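Workshop notebook – September
Propagation bench, Tarkness site

Morning. Glasshouse vents open by 8.30, shade cloth left half across. Mist line checked first because it was dripping last week. The end nozzle on the left bed had grit in it again. Took it off, soaked it in vinegar for an hour, refitted it. Spray pattern is even now. The filter upstream needs a finer mesh and I have put it on the order list for Droltero with the new labels.

Main job this month is semi-ripe cuttings. We are doing lavender, rosemary, hebe and the two box substitutes, in that order, and finishing with the fuchsias if there is bench space left. The rosemary was taken before ten while the stems were still firm. Last year we took it after lunch on a warm day and lost a good part of the batch to wilting before it even got into the tray, so mornings only from now on.

Notes on material:

Rosemary – good this year. Plenty of side shoots with a firm base and a soft tip. Took them with a heel where they would pull cleanly and cut below a node where they would not. Will compare the two when we pot on.

Lavender – leggy. The mother plants by the south wall were not cut back hard enough in spring and most of the growth has flowered. Had to hunt for non-flowering shoots. The ones from the east bed are shorter and better. Cut the south wall plants back after this and think about replacing them next year.

Hebe – clean, but some leaf spot low down on the older stock. Binned anything with a mark on it. Do not take from that row again until it has been looked at properly.

Box substitutes – the small-leaved holly is slow and we all know it. The euonymus is easy and could be done by anybody.

Compost. Two mixes on trial side by side. Mix A is our usual, half sieved bark and half perlite. Mix B is the bagged Hemik cutting compost with extra grit worked in. Hemik bag was wetter than I like when opened and had to be spread out on the potting table for the morning. Filled 20 trays, split evenly between the mixes, 50 cuttings to a tray. Mix A firms down nicely. Mix B springs back and the cuttings want to lean, so they need pressing in one at a time. That slows things down a lot.

Rooting powder on half the trays of each mix, none on the other half. Tip a little into a saucer and dip from there, then throw away what is left. Someone has been dipping straight into the pot and it has gone lumpy. Please stop. New pot is on the top shelf and the old one is in the bin.

Tools. Blades wiped with surgical spirit between plants, not just between trays. I know it is a nuisance. The grey mould we had in spring went down the bench in exactly the order the trays were cut, so I am fairly sure it was the knife. Secateurs and snips go back on the hook at the end of the session, the long-handled ones lie flat at the back of the counter and not on the floor. Spray bottles get emptied, rinsed and left with the trigger off overnight. Any bottle without a label is to be treated as if it had something nasty in it. 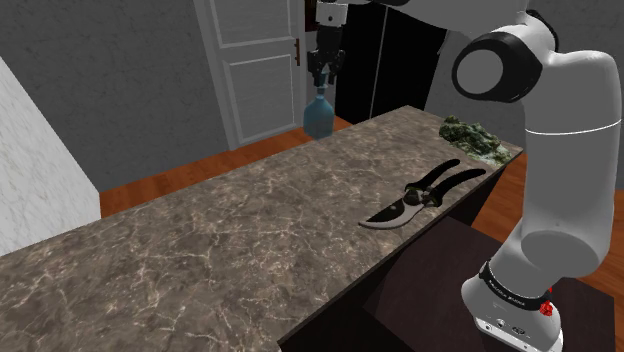
Pale blue spray bottle and the long-handled shears, counter end.

Labels. Pencil on white plastic, as before. The marker pen that was meant to be permanent had faded to nothing on the trays on the top bench by the end of August, and I had to work out which thyme was which by smell. Write the name, the month, the mix letter and P or N for powder or no powder. Label goes at the front left corner of the tray. If you turn a tray, move the label.

Afternoon. Temperature under the cover climbed quickly after one and I had the side vents open by quarter past. The bottom heat thermostat is reading higher than the probe thermometer in the sand. Not sure which of them is wrong. Put the second probe in beside the first and it agreed with it, so I suspect the thermostat. Turned it down 2 degrees and will look again first thing. If it is still out, the sensor wants moving away from the cable. It was never well placed and gets knocked each time the sand is raked.

Water. We are on the rain tank for the cuttings and mains for everything else. The 2000 litre tank is lower than it ought to be and the gutter on the north side is the likely cause – there is a joint letting go above the door and most of it runs down the wall. Needs a dry day and the long ladder, and two people. Until then, go easy. Stand trays in an inch of water and let them take it up, then drain. No hosing down the path from the tank.

Metwally delivery came at three. Seven-centimetre pots as ordered, but the module trays are the deep sort and they do not fit the carriers. Rang and they will swap them. Do not open the second box. I have left it by the side door with a note on it.

Looked over the earlier batch while I was at it (penstemon and salvia, taken in August). Salvia is rooted and could be potted on now. Gave a few a gentle tug and they held, and there is white root showing at the drainage holes on most of the trays. Penstemon is mixed. Some have roots, some have made callus and stopped there. Took out the black ones and any fallen leaves. Left the cover off for an hour to dry the surface a bit.

A few vine weevil notches on the heucheras by the door. Tipped one pot out and found no grubs, but that proves very little. Nematodes should go on while the compost is still warm. They have to be used soon after they arrive, so do not order until we know who is in to put them on.

To do:
Check bottom heat against both probes before the vents are opened.
Pot on salvia, usual mix, no feed for the first fortnight.
Cut back lavender on the south wall.
North gutter joint.
Finer mesh for the mist filter.
Chase the swap on module trays.
Find the other dibber. It was in the blue bucket and is not there now.

Closed up at half past five. Covers down, mist on the evening setting, side vents shut, top vent left open on the first notch.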